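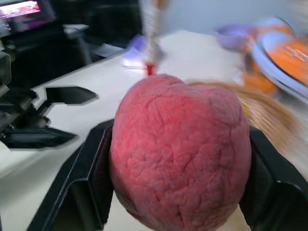 Ticket 1478: Grip force estimate drifts on wrinkled objects

Status: Closed, with one follow-up open
Component: grasp policy, wrist view input
Opened by: Emilian Ene
Assigned to: Arif Mollah

Summary

The grip force estimator from the Pană branch reads too low on objects with a creased surface. On smooth objects it agrees with the finger load cells. On the wrinkled red object the estimate falls during the hold even when the load cells stay flat. The controller then closes the fingers further to make up for a loss that did not happen.

Expected

Estimate stays within the tolerance we set in June for the full hold.

Observed

Estimate starts close to the load cell value, then sinks over the hold. The drift is worse when the arm is moving. It is small when the arm is parked over the table.

Setup

Two-arm table, Ometti fingers, wrist cameras on both arms. Policy trained with the Nandex trainer. The estimator takes the wrist view and finger position and gives out one force value per step. It does not see the load cells, which we keep for checking only.

Log

9:10, Emilian. Reproduced on the first try with the checkpoint from last night. Attached the load cell trace and the estimator trace. They separate soon after the lift.

9:40, Arif. Checked calibration first. Load cells zeroed, finger position matches the gauge block. No change in the drift. Calibration is not the cause.

10:25, Arif. Swapped the purple bowl in as the target. Same arm, same checkpoint, same path. No drift. Swapped back to the red object and the drift returned.

11:05, Emilian. Could it be slip? If the object is sliding between the fingers, a falling estimate would be correct.

11:30, Arif. Ran 3 holds with a dot of marker on the object next to the finger edge and compared its position before and after each one. The dot did not move against the finger in any of them. No slip. The estimate fell in all of them.

13:15, Arif. Looked at which parts of the wrist view the estimator responds to. On smooth objects it uses the outline where the object meets the fingers. On the red object most of the response sits on the creases and the dark folds between them. My reading is that it learned to treat folds as a sign of squeezing, from the soft items in the training set. When the arm moves, the light on the folds changes and the estimate changes with it.

13:50, Emilian. That fits the parked case. It also means the Erkov augmentation is not helping, because it changes color and brightness over the whole view and leaves the shading inside the folds as it was.

14:20, Arif. Tested it without retraining. Froze the wrist view at the first step of the hold and let only finger position update. Drift gone. With the live view back, drift returned. I consider the cause found.

Fix

Added a local shading augmentation that darkens and lightens small patches on the object while the force label stays fixed. Fine-tuned from the same checkpoint on 800 existing holds. No new data was collected. At 1000 steps the estimate stayed in tolerance on the red object, parked and moving. Training longer made the bowl slightly worse, so we stopped there.

Side effects

The estimator now reacts a little later when a soft object is squeezed on purpose. The delay is inside the limit for the table tasks. It may not be for handover, which we did not test.

Do not use

The frozen view workaround. It hides the drift and also hides real slip. It was for diagnosis and has been removed from the config.

Follow-up

Emilian to repeat the check with the other arm as the holding arm. Its wrist camera was mounted later and the view angle is not quite the same. Results go in a separate ticket linked to this one.

Arif to write up the frozen view test for the methods section. Report the marker dot check next to it so that reviewers can see slip was ruled out first.

16:45, Emilian. Fine-tuned checkpoint is now the default on the table machine. Old one kept under the Pană branch. Closing.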